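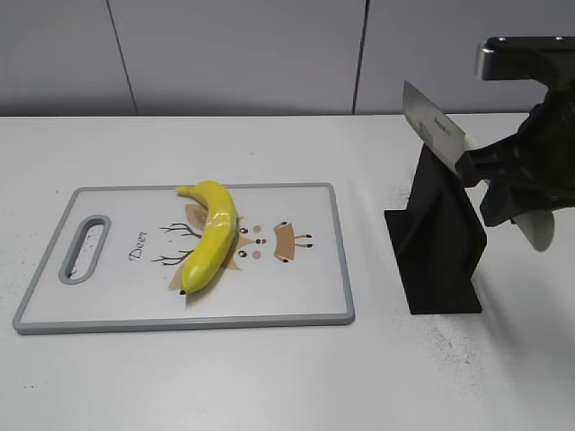 *Cutting board with the deer design, on the white table.*

# Old Wagon Road Walk-Through – Hutchins Grade to Dronetberg

Date walked: 2026-07-30
Walked by: Kylie Grimshaw, Josphat Kombo
Notes typed up by: Kylie

Second walk of the summer, and what a good one! We started at the Hutchins gate and went downhill this time, which I recommend to everybody. You see the old wheel ruts so much better with the light coming up the valley.

## Trail surface

- [x] **Gate and first bend** – OK. Gate swings freely, latch catches.
- [x] **Upper ruts** – OK. Both tracks show clearly for roughly 200 feet, the best I've ever seen them. Grass was trimmed in June and it has stayed low.
- [ ] **Steep pitch below the spring** – NEEDS WORK. Loose rock on the inside edge. Josphat slid a little going down. Rake it and add a second rope post before the school groups come.
- [x] **Log crossing** – OK. We both stood on it and bounced. Solid.
- [ ] **Drain at the Usum turnoff** – NEEDS WORK. Full of leaves and one very old boot (we saved the boot, Zawadi wants to look at the nails).

## Structures

- [x] **Stone culvert** – OK. No new cracks. The chisel marks on the downhill side are wonderful, please stop and look at them.
- [ ] **Druvel cabin, porch** – CLOSED. Board 3 from the door is soft. I could push a pencil into it. Chain is up across the steps.
- [x] **Druvel cabin, inside** – OK, entered by the back door. Floor is sound, chimney is dry, no wasps this year!
- [x] **Horse scraper display** – OK. Blade guard tight. Handles could use oil before fall.

## Signs and markers

- [x] **Marker posts** – all 69 standing.
- [ ] **Marker 2** – text is fading. Kheri Masanja has the settler diary page it was copied from, and he says the sign has always had the family's arrival a year too early. Let's fix the wording when we repaint.
- [x] **Steep grade warning** – OK, easy to read from the bend.

## First aid and supplies

- [x] Kit at the gate box – full, nothing expired.
- [ ] Kit at the cabin – no large bandages. Seo-ah Kwon is bringing some up.
- [x] Water jugs – filled and dated.

## Comments

**Josphat:** I'd put the rope post ahead of the drain. The drain can wait until the first rain, but people are on that slope now.

**Zawadi Makokha:** Agree on the post. Also, could whoever repaints leave the old marker with me? I'd love to keep it with the boot – same stretch of road, after all.

**Seo-ah:** Bandages are in my car. I can help rake too, just tell me which morning.

Porch stays chained until the board is replaced and one of us has signed below.

Porch repaired by: ____________
Checked by: ____________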